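A Saturday at the Tapley gripper open day

So I finally made it out to the Tapley open day, which a friend at work has been nagging me about for 2 years. It's a 35 minute drive if you don't miss the turn (I missed the turn), and by the time I'd parked, the coffee line was already longer than the line for the arms. Priorities!

The front hall is mostly sales people and I won't bore you with it. The good stuff is in the back, where Gareth Holroyd runs the try-it-yourself benches. You sign up, you get a slot, and you drive the arms until somebody behind you starts coughing politely.

Cloth first

My slot was on the cloth bench. I've only ever picked up boxes and bottles at work, so dark knit fabric was a whole new kind of trouble. It sags, it bunches, it goes everywhere except between the fingers. Gareth's advice was to open wide, come in under the cloth and go slowly, and to trust the wrist camera more than my own eyes.
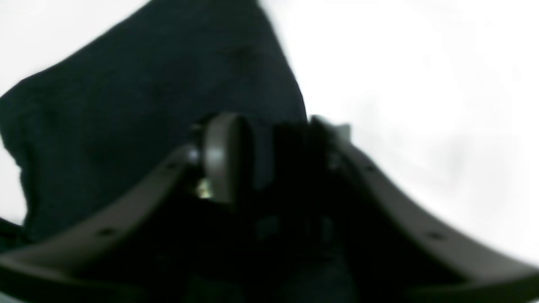
I'm not sold on the trusting part. Navy cloth against a bright white background is a mean test for a small camera, and up close I kept losing track of where the fabric stopped and the gripper's shadows began. The woman before me wanted a side camera as well, and after a few tries I was with her. Gareth says the Leltoneck controller lets you lock the exposure – I never found the menu.

What I did like was the feel of the Gonance gripper. The curved fingers swing open in a big lazy V, and there's a nice firm response on the handle when you close. I spent far too long fussing over the middle of it, where the fingers meet the pivot. A gripper for cloth needs a joint that won't snag, and I wanted to see how much hardware was sitting right up there under the fabric: a pale rounded link plate and a shiny bearing ring on each side.
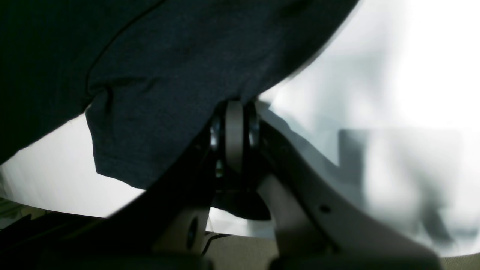

Jumville, and the price talk

Next bench over was the Jumville, a flat parallel gripper with rubber pads. Much duller to drive, and I did better with it, darn it. I got 9 decent pickups before my time ran out. It's also some 600 dollars cheaper, according to the guy on the stand, though he got vague when I asked about spare pads.

I'd still take the Gonance for odd shapes. Bring your own lunch if you go, the sandwiches were gone by noon.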